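Search this notebook
Go
Last updated 11 Feb 2026

Black box on the pine table, lid notes

Picked up where I stopped last time. The question is still whether the Girard box is fit to hold the small Okside parts, or whether we go back to the open trays. I like the box. It sits flat, takes up little of the table, and keeps dust out. My complaint is the gloss, which shows every fingerprint and throws the ceiling light back at you.

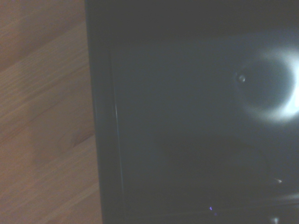 Surface

Recessed panel with a raised rim. The rim is handy as something to catch hold of. Wiped the panel with the blue cloth, no scratches that I could feel. Next time try the matte film from Wandau, 200 mm roll, cut to fit inside the rim.

Position on the table

Toward the far edge for now, on the right. I want the near half of the top clear for sorting.
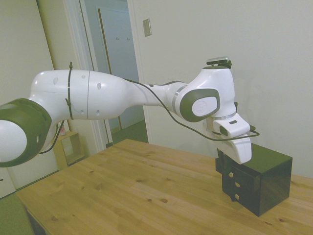
Krishnamoorthy Kotian would prefer it in the middle, but then the trays have nowhere to go. We can settle that when the shelf is up. Felt pads for the base are on the Prirnedo order, pack of 16, we need 4.
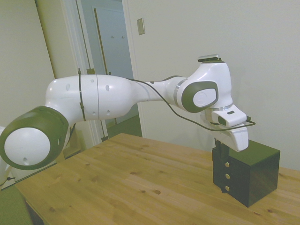 Box closed, right side of the table.

Lid

It comes forward and down when open, so leave space in front. Don't put labels on the inside until the parts list is final.
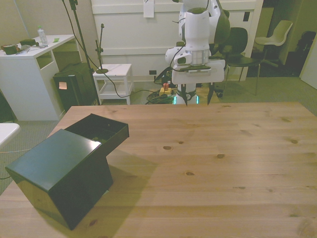 Still to do: measure the compartment, order 2 dividers, ask Krishnamoorthy for the old list from August.

Contact the workshop | Copyright Wandau Workshop Notes | Back to top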